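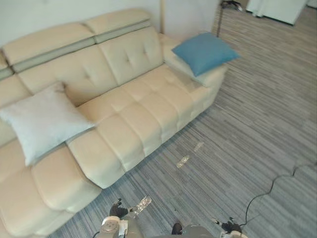
# About Garura

Garura is a small research group in Tullthorpe. We study one question: when a household robot is said to tidy a room, how much of that is real? We started with sofas. The one we use is cream leather, with tufting, quilted seats and headrests, and a blue throw pillow and a paler one have been on it for more trials than we care to remember.

Plenty of labs report that their robot can put a pillow back where it belongs. We have read those reports and we mostly don't believe them, or at least we don't believe they mean much. Who decides where a pillow belongs? Usually the same person who trained the robot, looking at the result right after the run.

## How we test

Our method is called Bako. It is dull on purpose. A trial is set up by one person, run by a second and scored by a third, who sees only the room after the arms have pulled back. Failed trials stay in the count. So do the ones where somebody had to press stop — a category that tends to go missing elsewhere.

## What we have found

In August we ran 171 pillow trials with a grasping policy we call Wastis. We threw out none of them. The operators called 165 a success. The blind scorers disagreed with 30 of those calls, mostly over pillows left face down or wedged into a corner of the sofa.

We don't claim this shows that anyone else's numbers are wrong. It was one sofa and one carpet, under one set of lamps. Leather is also slick, and we can't say yet how much of the result comes from that. A fabric sofa is next, if we can get one up the stairs.

## Who we are

Martti Kemppainen leads the group and wrote the first scoring sheet, which the rest of us have since rewritten. He still thinks the old one was better.

We share our scoring sheets and full trial logs with anyone who asks, including people who want to prove us wrong. Two have tried so far, and one of them had a point about the armrests.

Page last updated 16/02/2021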